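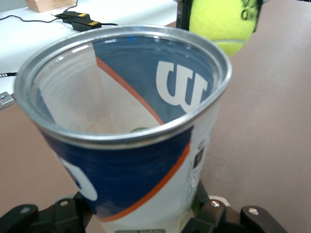 Fixed rates, moving bills: a former meter man on why he doesn't trust the new heating deals

Hubert Baran keeps his electric bills in a shoebox, and he would like you to look at them before he says anything. He worked on the billing side of a power company until he retired, and he has spent a good part of the past year helping people in Prundness read the contracts that came with their new heat pumps.

"They all say fixed," he told me. "Then you turn the page."

The plans in question are sold by Sovanar, a retailer that moved into the area last November, and installed by its partner Warnance. A household pays nothing for the heat pump up front and signs up for 30 months of electricity at what the brochure calls a steady price. Baran has no quarrel with the equipment. His quarrel is with the word steady.

"The energy charge is steady, I'll give them that. The delivery charge isn't, and neither is the service fee. In the bills I've seen, those two are close to half the total. So what exactly did you fix?"

I asked whether that was different from any other plan on the market. He thought about it for a while.

"Not very. But the other plans don't put a padlock on the front cover."

He showed me a bill from a house on Walczak Street, with the name covered by his thumb. The usage was a little over 1000 kilowatt-hours for the month, and the service fee had gone up twice since the contract was signed. The notice of the second increase was printed on the back, under a paragraph about recycling.

Sovanar's brochure promises savings of "up to" $2000 over the life of the contract. Baran asked the company how it got that figure and received a two-page letter, which he also keeps in the shoebox. According to the letter, the comparison is with a house heated by oil, with its original windows, at the highest oil price of the last three winters.

"Most people around my way have gas," he said. "I wrote back and asked for the gas number. I'm still waiting."

He is just as hard on the town, which let the company set up a table in the library and put its logo on the winter newsletter. In his view that made a sales pitch look like advice. I said that some of his neighbors seem happy with their deal. One woman told me her living room is warm for the first time in years and she doesn't much care what the fee is called.

"Good for her, and I mean it," Baran said. "Ask her again after a cold January. One mild winter doesn't tell you anything."

I'm not sure he is right about everything. His sample is whoever turns up at his kitchen table, and people with a good bill have no reason to go there. When I put this to him he shrugged – he never claimed to be running a study. Still, the exit fee of $1000 is in the contract in plain print, and so is the line letting the company change its service fee with two weeks' notice.

What would he tell someone thinking of signing?

"Get last year's bills out. All of them, summer too. Then ask the salesman to write down the whole price, delivery and fees included, and put his name under it." He put the lid back on the box. "I've had six people try that. One got an answer, and it was a different number from the brochure."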